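Textile Care and Household Laundry
Handout 4: Washing coloured and mixed-colour cottons
Course tutor: Mahmoud Kettani
Revised 21 March 2024

Read this before the practical. Bring an apron and a garment of your own with at least two colours in it. Old is fine. The practical is in the Harries room, through the main entrance and left.

1. Why colours run

Dye is held in a fibre in different ways. Some dyes bond with the cotton itself. Others sit in or on the fibre and are held more weakly. When a new garment is washed there is nearly always a little dye left over from the factory that was never fixed, and this is what you see in the water. It is called loose dye.

Loose dye becomes a problem when it settles on another part of the same garment, or on something else in the load. Reds and dark blues are the usual culprits. Heat, long soaking and leaving wet things in a heap all make it more likely.

Bleeding and fading are separate faults. Bleeding is dye moving in water. Fading is colour being lost over time, through light, rubbing or bleach. A shirt can do one without the other.

2. Testing before the first wash

Choose a hidden part, such as an inside seam or the back of a hem. Wet it with cool water and a drop of the detergent you intend to use. Press a white cloth on it for a minute, then look at the cloth. A faint tint means wash it alone the first few times. A strong mark means wash it by hand in cold water, quickly, and do not soak.

Test each colour. With stripes and panels, test the darkest one first.

3. Sorting

Whites, lights, darks, and reds on their own. Mixed garments go by their weakest colour — a white top with red trim is treated as red until it has passed the test. Close zips and turn printed items inside out.

4. Measuring detergent

Tarık Uysal will bring the Mevham scales and the measuring jugs. For the hand wash we use 50 ml of liquid in the large basin, and half that in the small one. Too much detergent is hard to rinse out and leaves the cloth stiff. In hard water areas follow the higher dose on the packet.

5. Drying

Take the wash out as soon as it finishes. Shake each piece, pull the seams straight and hang it so that the coloured part is not folded against the white. Dry reds and darks out of strong sun. Thick seams dry last, so check them before anything is put away.

6. Reading for next time

Pallau, chapter 4, on fibres and finishes. Zasinska, pages 50 to 90, on dyes. Skip the tables in Zasinska unless you are taking the written paper in May.
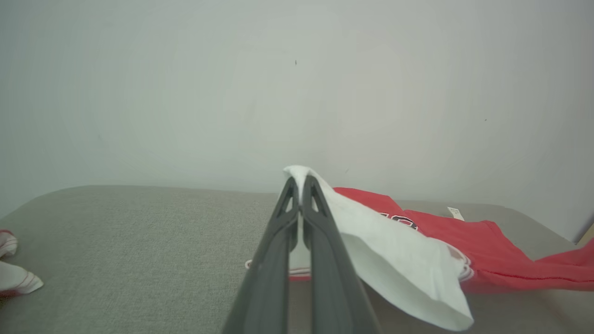
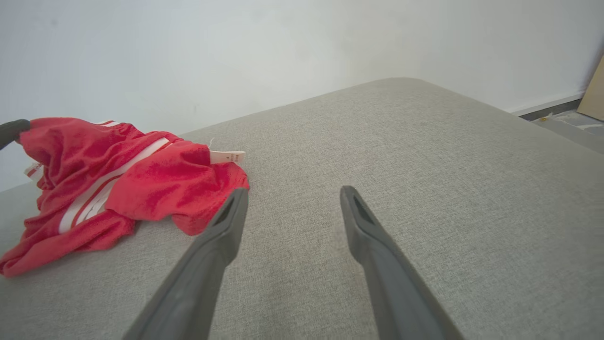
Can I put a stained garment straight back in the wash if another colour has run into it?

Wash it again at once, while it is still wet, in cool water with fresh detergent, and keep it away from the dryer and the iron. Once the stray dye has been dried with heat it is much harder to shift. If the mark is still there after two washes, use a colour run remover, but check the label first and test it on a seam.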